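Haushaltsroboter und Werkstattroboter (Stand der Dinge)

aus dem Plavetti-Lexikon, Stichwort gepflegt von Shamim Pirzada, zuletzt geändert Mo., 11. April

Als Haushaltsroboter bezeichnet man Maschinen, die einem im Wohnbereich Arbeit abnehmen, als Werkstattroboter die Verwandtschaft an der Werkbank. Die Grenze ist fließend, und ich ziehe sie in diesem Artikel ehrlich gesagt auch nicht besonders streng. Mich interessiert vor allem die Frage, die mir bei jedem Familienfest gestellt wird: Kann so ein Ding inzwischen die Spülmaschine ausräumen? Meine Antwort lautet seit Jahren »manchmal, bei gutem Wetter«, und viel weiter bin ich noch nicht (leider!).

Begriff und Abgrenzung

Staubsaugen und Rasenmähen zählen streng genommen dazu, lassen sich aber ohne Hände erledigen. Der Boden ist flach, das Gerät fährt darüber, fertig. Schwierig wird es, sobald etwas gegriffen, gedreht und an einer bestimmten Stelle wieder losgelassen werden soll, also bei Wäsche, Geschirr, Schrauben, Steckern und Deckeln aller Art. Um diesen Teil geht es mir im Folgenden. 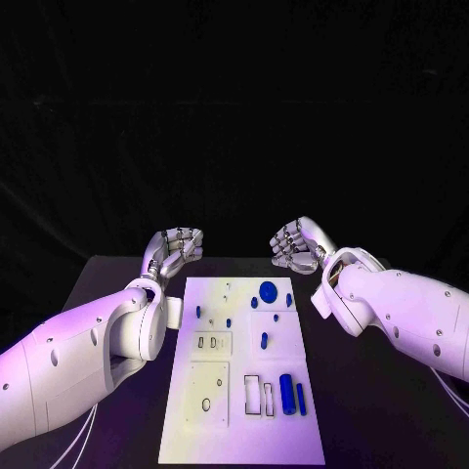 Geübt wird das Greifen gern an Steckbrettern, lange bevor eine Maschine an echtes Geschirr darf. Ich mochte solche Bretter schon als Kind und kann stundenlang davor sitzen. Was darauf steckt, sieht nach Spielzeug aus, verlangt aber ganz verschiedene Griffe: Die große blaue Scheibe will von oben umfasst werden, die kurzen Stifte links und rechts daneben bekommt man nur mit den Fingerspitzen zu fassen, und die hohen Zylinder weiter vorn kippen einem gern um, wenn man sie schief anpackt. Wer daheim schon mal einen Regalbodenträger in sein Loch gefummelt hat, kennt das Problem.

Zwei Hände oder eine?

Darüber wird viel gestritten. Für eine Tasse reicht eine Hand, für ein Schraubglas braucht man eigentlich zwei, eine zum Halten und eine zum Drehen. In der Werkstatt hilft man sich mit dem Schraubstock, in der Küche steht so etwas selten herum. Ich selbst bin von der Zwei-Hände-Fraktion, gebe aber zu, dass die Abstimmung der Arme das Ganze deutlich komplizierter macht.

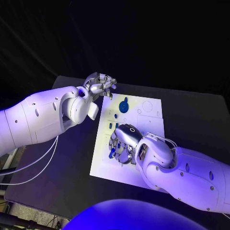
Rechte Roboterhand auf dem Steckbrett, die linke schwebt über der oberen Ecke.

Was im Alltag schon geht

Im Proststead-Versuch, den ich eine Weile begleitet habe, standen 55 Handgriffe auf der Liste, vom Tassenstapeln bis zum Batteriewechsel. Zuverlässig klappten am Ende 28 davon. Tassen: prima. Socken: ein Trauerspiel! In der Werkstatt Jatoi in Dresberg sah es besser aus, dort liegen die Teile eben jeden Morgen am selben Platz und keiner lässt ein Geschirrtuch darüber fallen. Im Mai soll dort auch das Einsortieren von Kleinteilen dazukommen, ich trage das Ergebnis dann nach.

Siehe auch: Greifer, Steckbrett, Wäschefalten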